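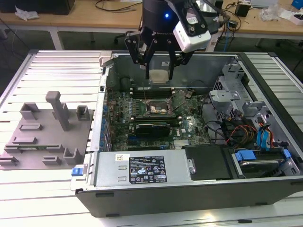 Open tower on the slatted bench, side panel off, processor socket exposed.

Gundthorpe Repair Room
Open-case bench checklist, with comments
Revised September

Please read the comments as well as the ticks! The ticks are there so that we all do things in the same order, but most of what we've learned over the years has ended up in the comments, and I'd be sorry to see it go to waste. One sheet per machine, filled in at the bench and kept with the machine until it goes back on the shelf.

1. Before the side panel comes off

[ ] Mains lead out at both ends, wall and machine
[ ] Power button held in for a slow count of ten
[ ] Monitor, keyboard and network leads put away
[ ] Case laid on its side, fully on the bench

Comment: Switching off at the back is not enough, and I do mean that kindly. Take the lead right out and hang it on the hook where everyone can see it. The slatted metal top is lovely for keeping dust from building up, but small screws go straight through it, so have a magnetic dish ready before you undo anything. The bench is rated for 400 kg, so you won't trouble it with a desktop, though please don't take that as an invitation to stack them.

2. You and the bench

[ ] Wrist strap on and clipped to bare metal
[ ] Sleeves rolled, rings and lanyards off
[ ] Drinks on the far shelf
[ ] Anything lying beside the case well clear of its edges

Comment: We use the Bruder straps with the long coiled lead, and there are 2 of them in the top drawer. If yours feels slack, swap it. The cut edges inside a steel chassis can be surprisingly sharp, particularly round the cut-outs in a drive cage, and I have the scar on my thumb to show for it. Go in slowly with your fingertips and don't reach for something you can't see.

3. Processor socket and cooler

[ ] Socket looked over under the lamp before anything is lowered towards it
[ ] Nothing resting on the retention bracket
[ ] Old paste wiped from any cooler that is going back on
[ ] Cooler fan lead traced to its header

Comment: An empty socket is the most delicate thing on the whole board and it deserves a bit of fuss. No screwdrivers passed over it, no leaning across to get at the memory. If the machine is staying open over lunch, lay one of the Magesa socket covers on top (the clear ones, in the tub with the paste). If you spot a bent contact, stop and write it down before you try any heroics with tweezers.

4. Memory and cards

[ ] Memory slots free of fluff, clips moving easily
[ ] Graphics card level and fully home in its slot
[ ] Card's bracket screw present and snug
[ ] Capacitors checked for swelling or crust

Comment: Tilt the lamp low for the capacitors, as a domed top shows up far better with the light coming across it. Colour tells you nothing about health, so blue ones get the same look as all the rest. A card that sags even a little should be taken out and seated again -- it only takes a minute.

5. Cables and drives

[ ] Power cables gathered clear of every fan
[ ] No nicks, scorching or bare copper
[ ] SATA plugs straight, not under strain
[ ] Hard drive held firmly by its clips

Comment: Bundles beside the drive cage have a way of springing back when the panel goes on, so press them gently and see where they want to go. The plastic drive clips get brittle with age. We have spares from Ernness in more than one size, so try one for fit before you throw away the old one.

6. Power supply

[ ] Label read, rating copied on to this sheet
[ ] Vents brushed out
[ ] Casing left closed

Comment: The warning icons on the label mean what they say. A supply can hold a charge long after it has been unplugged, and we don't open them in this room, ever. If it smells burnt or rattles, bag it, tag it and put it on the red shelf.

7. Closing up

[ ] Screws in the dish matched to their holes
[ ] Panel slides on without forcing
[ ] Release latch clicks home
[ ] Allowed 40 minutes on test with someone in the room

Initials: ........ Shelf number: ........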